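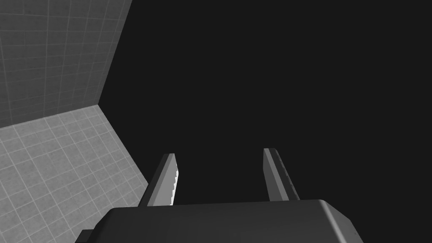

Section 4: Setting the Timer on Your Trullano Coffee Maker

The timer starts the brew while you are still asleep. It trusts you to have done your part the night before, so do steps 1 to 4 while reasonably awake.

1. Fill the tank to the upper line. The line above that one is the seam of the lid.
2. Put in a paper filter and add 7 level scoops of ground coffee for a full pot. Heaped scoops are between you and your doctor.
3. Set the pot on the warming plate and push until it clicks.
4. Hold CLOCK for 2 seconds. When the hours blink, set the current time with the arrows, then press CLOCK again.
5. Press TIMER, choose your brewing time, and press TIMER once more. A small moon appears on the display.

Note: The clock runs on 24-hour time. Coffee set for 17:00 will be ready for dinner, and no amount of staring at 5 a.m. will hurry it along.

Note: After a power cut the clock returns to 0:00 and the timer is erased. Repeat steps 4 and 5.

Caution: The warming plate stays hot after the pot is removed. Keep cords, sleeves and cats clear of it.

Caution: Do not open the lid during brewing – the steam is quicker than you are.

To cancel the timer, press TIMER until the moon goes out. For descaling, see Section 7.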